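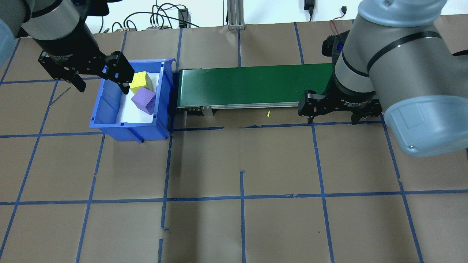 Llegamos a Grestix a las 10 y pico, con el café todavía en la mano, y menos mal que Bohdan Tymoshchuk nos esperaba en la puerta porque el polígono es un laberinto. ¡Qué ganas tenía de esta jornada de puertas abiertas!

Lo que más me gustó fue la mesa de clasificar, forrada de papel kraft y cuadriculada con cinta azul de pintor (me la copio para el taller, ya os aviso). Encima tienen una cinta verde y, pegada a ella, una cubeta azul forrada de blanco donde van los cubos de espuma. Había uno amarillo y otro morado, con unos puntitos oscuros, y me quedé embobada mirándolos.

Luego pasamos al almacén, 334 metros cuadrados de estanterías, y Stepan Nazarenko nos contó cómo preparan los pedidos de Severo. Éramos unos 34 en el grupo, así que al fondo se oía regular, pero contestó a todo con una paciencia enorme.

Al final hubo empanada y cinco minutos de preguntas que acabaron siendo media hora. En septiembre repiten, y yo ya me he apuntado con mi hermana.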